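Section 4.3 Shared-Container Handling: Working Rules

Applies to all two-arm Skallix stations. Revised Feb 9, 2026.

1. Clear the tabletop of tools and spare parts before enabling the arms.
2. Place the container within reach of both hands. Keep cables outside the path of the joints.
3. Set the approach speed to 48 mm per second or less.
4. Close both hands together. Do not lift with one hand only.

CAUTION: Stay outside the marked floor line while the arms are powered — even when they are still.

NOTE: Inspect finger surfaces and wrist cables every 300 hours of operation. Record the result in the station log.
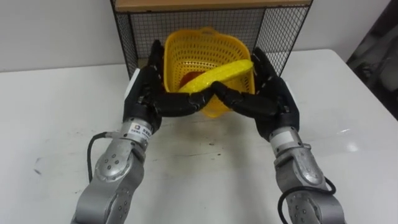 5. To end the session, return both arms to the rest position and switch off drive power.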